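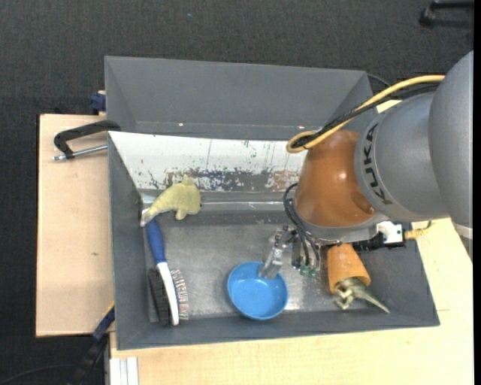
Paloma Alcantara
Robot teacher, Skandine picking project

Home | Diary | Notes | Photos | About

4/15/18

I meant to write this last night, but I came home, sat down with my shoes still on and woke up at two in the morning with a crick in my neck, so it is going in today with my second cup of tea. It has been a long stretch in the lab (a good one, mostly!) and I want to get it down before it all blurs together.

We are at 3344 grasps. I know that because Mathis Bouvier writes the total on the whiteboard every evening in enormous green figures, as if we were raising money for a church roof. Each one is a single go at picking something up out of the bin, with the pictures, the arm's position and a plain yes or no saved at the end of it. The learning program gets the lot, the misses as well, and I have grown rather fond of the misses. When we started in March I used to groan at every one. Now I just press the key, and off the KUKA goes to try again.

I changed the toys over after lunch. The blue bowl is back in the middle, and I have put the scrub brush in again too, along with the two soft animals, the pale one and the green one with the pointed tail. Mathis calls the pale one a dog and I say it is a dinosaur, and we have had this out so many times that he has started putting "dog" in the session notes just to annoy me. The orange one that looks like a cup went in on its side, over by the green fellow.

The bowl is my favourite thing to watch. The fingers have to come down over the rim, one inside and one out, and for weeks the arm seemed to want the very middle of it, where there is nothing to hold at all. Yesterday it went for the rim and got it 15 times out of 16 in the bowl-only run, and I clapped, all by myself, and then had to pretend I had been killing a fly when somebody from Yazzie looked round the door.

Soft toys are another matter. They squash, and the arm comes up with an ear or a foot, and do you call that a yes? We argued it over sandwiches and settled that if it stays up until the arm reaches the drop point, it counts. I went back through the old Wamamholm set in the afternoon and changed the labels to match, which was dull work and made my eyes ache, but I would sooner do it now than after we have trained on them.

I did tighten the clamps before I left. The bin had crept a little on the table the week before and we lost most of a morning's work to it, so I check them every time now, like checking the gas.

Mathis wants another 1000 before the Bretitz people visit. I said yes without thinking, and then I thought. I must remember to take a cushion for that chair.

4 comments | 11 shares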